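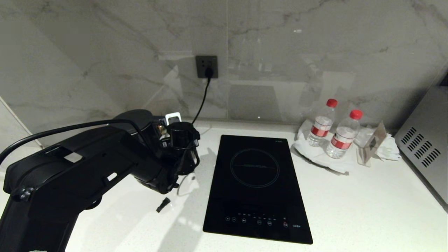 Kit de bancada Zesteck – página do equipamento

Gente, finalmente arrumei um tempo para escrever a página do kit que usamos no estudo de preensão em cozinha. Muita gente me pediu a configuração depois que o relatório saiu em junho, então vai tudo junto: o que vem na caixa, o que medimos e o que ainda me irrita.

O que é

O Zesteck é um braço com garra de dedos e cabo externo, que passa por cima dos segmentos até o punho. Eu torcia o nariz para cabo por fora, confesso, mas trocar um leva minutos e já agradeci por isso mais de uma vez. O software de controle é o Nuneo, e a política treinada que acompanha o kit se chama Kinyua.

Para que serve

A pergunta da pesquisa era bem pé no chão: dá para pegar um objeto cilíndrico escuro, com uma garra também preta, numa bancada clara cheia de reflexo? Cooktop de vidro, mármore, garrafa transparente... tudo isso atrapalha a estimativa de profundidade, e bancada de laboratório forrada de feltro não ensina nada sobre o assunto!

O método

Gravamos 1.000 demonstrações teleoperadas em 4 cozinhas e treinamos a Kinyua em cima delas. Depois rodamos 193 tentativas autônomas, e 18 falharam. Quase todas as falhas aconteceram na aproximação, com a garra fechando cedo demais – o erro típico quando o próprio punho tapa o objeto. Pegar e manter o cilindro em pé conta como acerto; pegar e deixar tombar conta como falha (fui chata nisso, eu sei).

O que vem no kit

Braço, garra e cabo de reposição
Licença do Nuneo para uma estação
Pesos da Kinyua e os registros das tentativas

Antes de pedir

A fixação na bancada é vendida à parte, pela Sternasley. Confira também a folga do cabo com o braço todo esticado, porque no nosso primeiro ensaio ele ficou curto e perdi uma tarde inteira procurando defeito no software.

Ainda não testei com líquido dentro do recipiente. Quando testar, atualizo os números nesta mesma página.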